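What I want in a written rule for shelf robots

28 June 2021

A few of you asked what I have been working on since January. The answer is a set of working rules for robots that restock and straighten shelves in small shops. It runs to 16 pages now, down from 40, and I still think it is too long.

The first draft was mostly about safety: speed near people, stop buttons, who may stand where. Euan Skinner read it and said it told him how to keep the machine from hitting anyone and very little about what a good job looks like. He was right. We had a line that read "items shall be placed neatly." You can't test that.

So we went back to how people do it by hand. Chopsticks and spoons in plastic sleeves were the hardest thing on our list, and most of the second draft came from them.
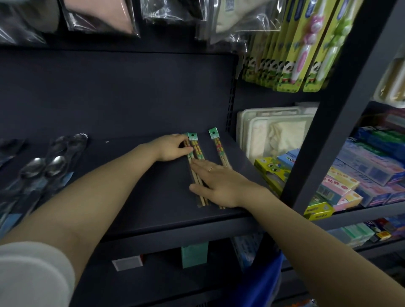 Straightening packs of chopsticks, both hands on the same two.

A sleeve has a stiff part and a floppy part. The header or card holds its shape and the plastic around it doesn't. If you grip only the plastic, the pack can swing or fold. Rule 4 now says that a long pack must be held or supported at two points while it is being turned, unless the maker of the gripper can show test results for one. Blair Paterson thinks this is too strict and will shut out single-arm machines. I told Blair that the exception is there for those machines, and we left it at that.

Rule 5 covers packs that overlap. The robot has to separate them before it lifts, or lift them together on purpose and log it as a double. The log entry matters more to me than which way it goes. A stock count that is off by one all week is a real nuisance to whoever closes up.

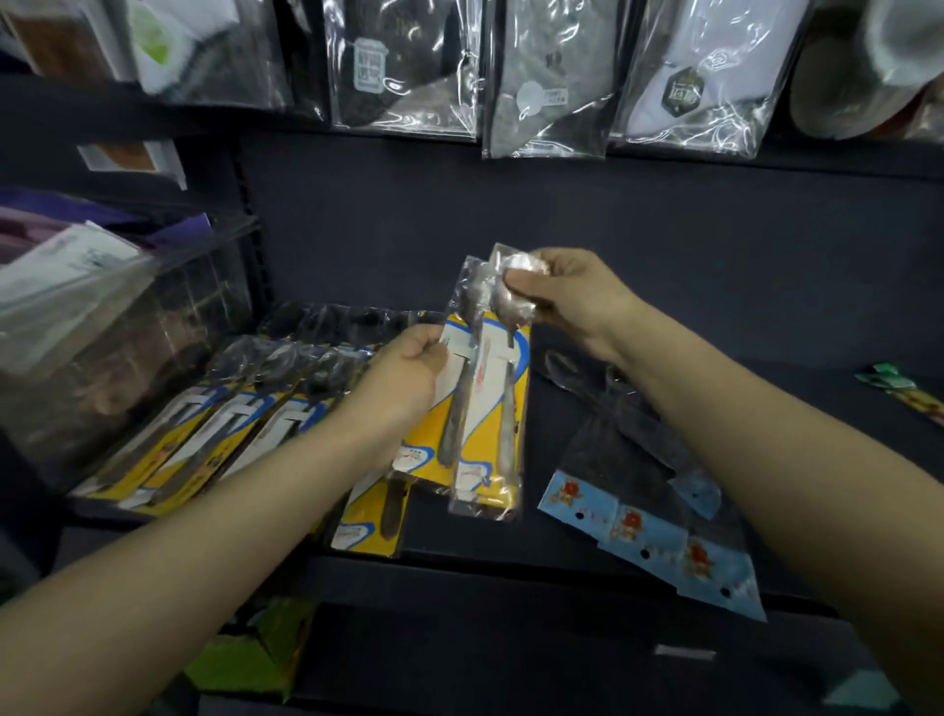

Then there is the question of what counts as finished. Our wording for carded goods is: printed side out, same end up across the row, nothing past the front lip of the shelf, and no pack resting on a different product. A shop clerk can check each of those by eye. Dorothy Ackroyd wanted an angle limit in degrees and we tried one for a while. It made the checking slow and the shelves looked no better, so it came out.

Etenesh Fikre added the part about bins. A robot that is tidying near an open bin may not push loose packs against it to line them up unless the bin is known to stay put. I would have missed that one. When I do it by hand I use whatever is nearby as a stop and don't think about it.

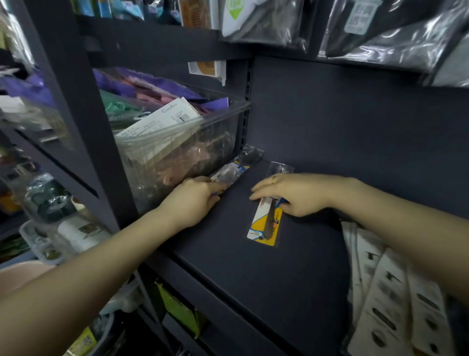
The section on handing over to a person is still weak. Right now it says that after two failed tries at the same item the robot must leave it, mark the spot, and move on. Bart Van Leeuwen asked what "leave it" means if the item is already in the gripper. The new text says to set it down flat on the same shelf, clear of the edge, before calling for help. If there is no clear spot, the robot holds still and calls.

I also cut the rule on lighting. It asked for a fixed level at the shelf face, and no small shop is going to measure that. In its place is a line saying the supplier must state the conditions the machine was tested in, with shiny packaging listed separately.

Still open: rule 11, on how often to recheck a shelf that customers are using, and rule 19, on torn sleeves. If you stock shelves for a living and have views on either, write to me. I'd like to have both settled before the next draft goes round.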